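The case against the clever cleanup

By Leonie Meinecke

Every October the home magazines discover the kitchen table again. There is a spread on how to set it and another on what to put in the middle of it, and then four pages of containers. I have been reading these pages for most of my adult life and I have bought my share of the containers. I would like to register a doubt.

The doubt is about clearing up after a meal, and about the claim that it has become a matter of system. You sort at the table, we are told. Trash goes in one place, scraps in another, dishes in a third, and the whole job takes two minutes. My sister-in-law, Annelore Schwerdtfeger, swears by this. She has a Wodo bin for the wrappers and a tray from Flendanus for carrying, and she paid 27 dollars for a rack that sits on the table while people are still chewing. I asked her once how long it really took. She said she had never timed it, but it felt like nothing.

I have my doubts about things that feel like nothing. Take a plain snack for a couple of people, eaten off a tray with chopsticks. You would think there was hardly anything to clear.
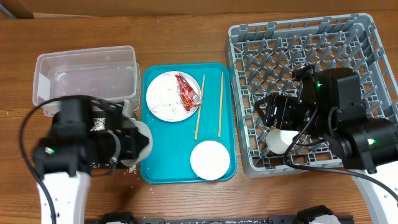 Bin on the left, rack on the right, and everything that still needs a decision in between.

A paper cup is easy. It goes in the bin and I have no quarrel with it. The snack wrapper is easy too, unless it has been dropped on a plate with food on it, and in my house that is where wrappers get dropped. Now you have a greasy wrapper to pick out of the scraps, and the plate has to be scraped before it goes anywhere near a rack. Then there are crumbs on the wood, which belong to no category at all. The system has no slot for crumbs. You get a cloth, same as your grandmother did, and you wipe.

My complaint about the rack is bigger. A dish rack is for clean, wet dishes. Put it on the table as part of the clearing and people will stand dirty plates in it, because it is right there and it has pegs. Then you wash the plates and you wash the rack, and anyone who has cleaned between the pegs of a plastic dish rack knows how much time that saves. Annelore says her family has been trained. I have eaten with her family.

The people who sell these things never seem to have met rice, either. I went through the Stöcker catalog last winter, 143 pages of it, and the bowls were full of lemons and the trays carried one espresso cup each. Lemons are no test of a tray. Rice is a test. Cooked, it sticks to whatever touches it and dries there. Uncooked, it rolls, and you will be finding it when the seasons change.

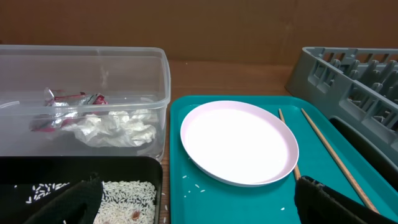 A raised rim does help, I will give the tray people that. Grains that land around a plate at least stay put until you can tip them out, and a tray with a lip beats a placemat every time. But notice that the rim does its work without any system. You carry the thing to the sink or the trash and turn it over. The see-through bin I am less sure about. I understand the idea is that you can see what is in it. What is in it is a crumpled tissue and a wrapper. I would prefer a lid, or at least a side I can't see through, and I would prefer it on the floor.

There is also the matter of where it all lives afterward. A bin, a tray and a rack need a shelf, and the shelf in our last apartment already held a Dukach steamer I had used twice. Every aid to tidiness is one more thing to put away. I moved nearly all of ours to the basement, and we went back to stacking the plates by the sink and shaking the tray over the trash can.

Annelore thinks this is stubbornness. She may be right, and her table does look nice at the end. It also takes her longer than it takes me, because last month I finally brought a watch. She got 345 seconds. I did mine at home the next evening with the same number of plates and a cloth, and was sitting down again well before that. She says I left the chopsticks soaking. I did leave the chopsticks soaking.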